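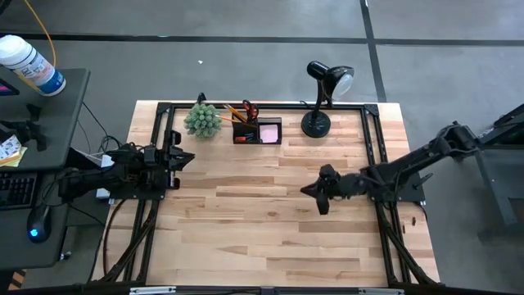
Desmond Ridgeway
Contributing editor, Workshop Machines

Cavby (two-arm bench kit)

Cavby is a bench-top robot kit with two arms, sold by Sedik for small workshops, colleges and keen amateurs. I've looked after this entry for a while now and I own one of the kits, so please read my opinions as opinions.

What you get

The kit comes as a pair of arms, each with a two-finger gripper, plus a black metal frame that sits on top of a table you already have. Mine went on a butcher-block top and I was very pleased with how it looked! The arms face each other across the middle, and the space between them is where the work gets done. Sedik doesn't supply the table, which catches people out when the boxes arrive.

Assembly took me 9 hours over a couple of evenings (the manual says less, but the manual has clearly never met my cabling). The corner brackets are lovely and stiff. The cables are the weak point — they wrap round the joints, and you need to leave more slack at the elbow than you'd think.

History

The first version was drawn up by Radomir Atanasov, who wanted something that could tidy a desk. That's still the standard demonstration: pencils in an organiser, scissors, sticky notes, a lamp to keep clear of. A revised gripper was announced in July and went on sale the following spring. Older arms can be upgraded, though you'll be swapping the wrist motor as well.

Software

Everything runs through Prokular, which you install on an ordinary computer next to the bench. You can record a movement by hand and play it back, or write it out step by step if you're patient. I do like the playback editor. I don't like the way it forgets your gripper settings after an update, and I've moaned about it on the owners' forum more than once.

Price and support

Version 2 was listed at £616 per arm when I last checked on 15/02/2023, with the frame extra. Repairs in Britain are handled by Villanueva, who had my left arm back to me in 26 days. Spare fingers are cheap and worth ordering with the kit.

See also: Prokular; Bench-top manipulators; Parallel grippers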